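Household Routines, Unit 7: The Bag and the Bin
Course notes, Clallholm Adult Learning, instructor Athina Rallis

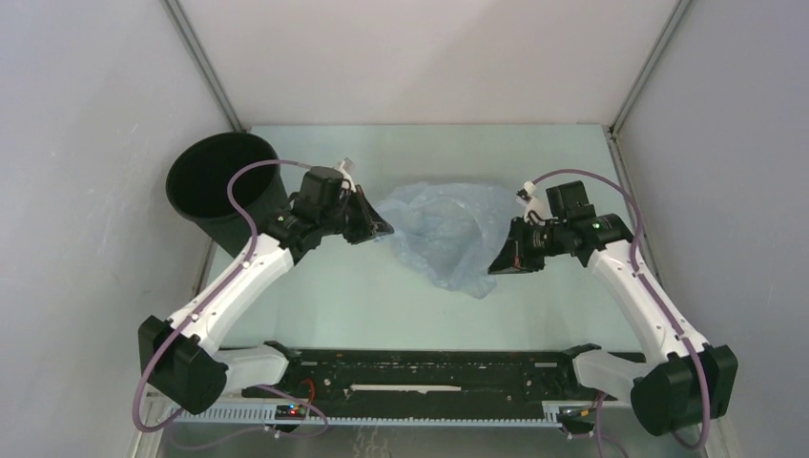

Last time we did sheets, and several of you are still not speaking to the fitted ones. We move on to something smaller. The plastic bag weighs nothing, costs next to nothing, and has taken over a drawer in every home I've ever been invited into. You should have read the Rivadeneyra handout on kitchen drawers. If you haven't, open a kitchen drawer.

1. Why bags are hard

A towel has corners and keeps them. A bag has an opening, two layers that cling to each other, and no firm opinion about its own shape. Set one down and it becomes a heap. Pick it up and it becomes a different heap. With thin translucent plastic you also get the problem of telling one layer from two, which is why people pinch a bag with great confidence and come up with only the top half.

Terms we'll use, so that we can argue properly:

Mound: the crumpled part, where most of the material is.
Flap: any stretch that trails away from the mound. Usually your best place to start.
Mouth: the open end. Always on the side you didn't check.

2. Before you touch it

Clear the table. A plain, flat surface is best, and a tablecloth is a menace. Put the bin at the back and off to one side, near enough to reach but out of the way of your elbows. A tall bin with an open top suits this unit. Lids get their own session, and they deserve it.

Look at the bag first. Find the flap. Decide whether this is a bag to keep or a bag to throw out, and decide now. Peiyu Yao's group in July spent most of a session flattening a bag that had a hole in it you could put a fist through.

3. Throwing it out

Gather from both sides toward the middle. Pinch low, close to the table, so you get all the layers. Lift straight up and let the flap hang for a moment before you carry it over. If the flap drags on the rim, the bag will climb back out with it. Lower it in past the rim and let go with both hands. Static will do what it likes, so check your sleeve.

4. Keeping it

a. Take the flap in one hand and the mound in the other. Pull gently apart.
b. Lay it down and smooth from the closed end toward the mouth. The air has to leave somewhere.
c. Fold lengthwise, then again, until you have a strip 2 or 3 fingers wide.
d. Roll or fold the strip from the closed end. Tuck in the tail.

Shufen Tian prefers the triangle fold and will show it to anyone who stands still. It's a lovely fold. It takes her longer than the shopping did.

5. Homework

Empty your bag drawer onto a table. Sort into keep and throw out. The record from a previous class is 70 bags, held by a student who asked me to leave the name off and who has since moved the collection to a closet. Fold 7 of the keepers and bring them in, along with one you gave up on. We learn more from that one.

Written answers, half a page, due 8/18/25:
Which step in section 4 went wrong first, and what did you do next?
Would a stiffer bag have been easier to fold? To throw out?

Reading for next unit: Coltusholm notes on cardboard, the part on flaps only. Same word, much better behaved.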